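Two days at the Skerham game fair

Sep 11, 2020

I came back from Skerham yesterday evening and I want to write this before I forget the details. It is a small fair, only 82 stands this year, in one long hall near the harbor. I went for one reason: the studio Hutska had promised a playable version of the new crafting system in Staronik, and I have played Staronik since its first season.

The line for the Hutska stand was nearly two hours on the first morning. On the second day I came at the opening and waited much less. Each visitor got a session with a ready character, already at the forge, with a full bag of materials. You choose a blade, then a handle, then up to 3 runes. In the old system the runes were fixed when you closed the forge menu. In the new one you can take a rune out again, but it loses one rank. I tried this with a frost rune and it went from rank four to rank three, as the screen had warned me.

What I liked most is the wear on the weapons. A sword that you use often gets small marks, and later the color of the metal changes. The developer at my table said that there are 698 combinations of parts at the start, and that the marks are calculated separately for each weapon. I asked if the wear can be switched off. He said yes, in the settings, but only for your own view - other players will still see it.

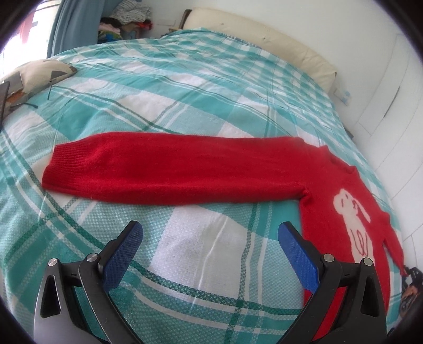 I was less happy with the trading post. You can sell a crafted weapon, but the buyer cannot change its runes, and I think this will make the prices very low. I wrote it on the feedback card. Two other players at the table wrote the same thing.

After lunch I went to the Duangkaew stand, where they showed a racing game with boats. The water looks very good and the steering is heavy in a pleasant way, but the demo had one track only, and I hit the same bridge every time.

For those who want to go next year: the food inside is expensive, and the bakery across the street from the east door is open until six. The bags are checked at the entrance, so bring a small one. Hutska gave every visitor a code for the closed test, which starts later in September. Mine is already entered, and the download is running now.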